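Lavovier Gardens townhouses – anyone renting there now?

Forum: Renting and Buying > Compounds and Gated Communities

mapleside_dad
September 18, 2021
We are moving for my wife's job and the relocation agent is pushing Lavovier Gardens pretty hard. The unit is a three-bedroom townhouse in the back section, the one by the canal. The rent is within our budget, but I can't get a straight answer on what the management fee covers. The agent said "everything," then said heating was separate, then said she would check. Her office is Bristetti, if that matters to anyone.

Things I would like to know: is the shuttle to the metro still running, how bad is the noise from the ring road, and do they give the deposit back?

kteller
We lived in the back section for two years and left in June. The fee covers trash, the gate, the grounds and the clubhouse pool. It does not cover heating, water or the gym. The gym is run by a separate company and they charge you at the door.

Shuttle runs, but the schedule was cut. When we moved in it came every 20 minutes in the morning. By the time we left it was every 45, and if you missed the first one you were late for work. My husband bought a bike.

Noise is fine in the back. The front rows get the trucks.

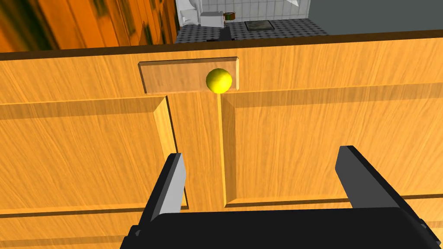
Deposit is the part I would watch. Ours was held for six weeks over "wear to flooring" that was on the move-in sheet when we signed. We got it back in the end, minus a cleaning charge I still think was made up. Get the move-in sheet signed on every page, and keep your own copy.

Gunn_E
I have to disagree on the deposit. We moved from one unit to another inside Lavovier last year and ours came back in full within ten days. No argument at all. A lot depends on which owner you have. The units are individually owned and the management office only passes messages along. They don't hold the money.

Also the gym is free if you are in the front section. I don't know why, it was written into the original sales contracts.

– Elspeth Gunn, Row F

kteller
In our case the owner was a company and the management office did hold the money. It was in the lease. So it may be both, depending on the unit.

Gunn_E
Fair enough. Then the first question for the agent is who the owner is.

mapleside_dad
Thanks, both. I asked. Owner is a company called Lozano Property. The agent says the deposit is two months' rent and goes to them directly, not to the office.

porchlight
Lozano owns half of the back section. They are slow but they do pay. What I would ask about is the heating. Those units are on the old boiler system and you can't control it room by room. Last winter we paid 1,394 for one month and that was with the top floor shut off. The listings never mention it.

If you can wait, look at Iteter Court across the canal. Newer, smaller yards, individual meters. The rent is maybe 200 more a month but you make it back by January.
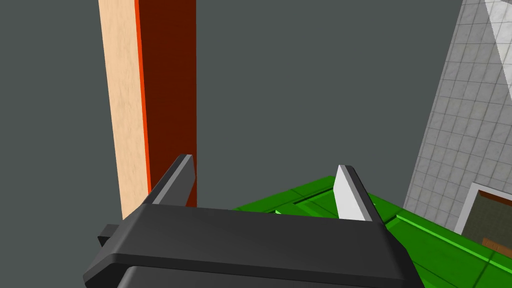

Black two-finger gripper, seen from behind and above

The drawback at Iteter is parking. You get one space per house. A second one is a waiting list, and I know a family that has been on it since they moved in.

kteller
1,394 sounds high. We never paid anything near that in the same section. Was that with the floor heating on all day?

porchlight
It was on low. We are an end unit, so there is an extra outside wall, and the window seals were bad. They replaced them after I complained for the fourth time. I don't have a bill from after that yet.

rowhouse_rae
End units are a different story, yes. We are in the middle of the row and it's warm enough that we open windows in winter.

I wouldn't recommend Iteter for anyone with young kids. The playground is next to the delivery entrance and the vans don't slow down. Lavovier has the fenced one behind the clubhouse, and the path there doesn't cross any road.

porchlight
They put speed bumps in at Iteter over the summer. It's better now.

rowhouse_rae
I walk past it every day. It's a little better.

mapleside_dad
Our kids are four and seven so the playground does count. The unit we are looking at is number 52. Does anyone know if that is an end unit? The floor plan they sent has no row numbers on it.

Gunn_E
52 is second from the end, on the canal side. Good light in the kitchen. Mosquitoes are a problem on that side in the summer, so check that the screens fit before you sign. The people who were there before kept a dog, and the yard gate was rehung for it. It sticks.

kteller
Ask for last winter's heating bills in writing too. The management office has them on file and they will print them if the agent asks. They won't if you ask.

mapleside_dad
Will do. We have a viewing next week and I'll ask for the bills before then. I'll post what they send me.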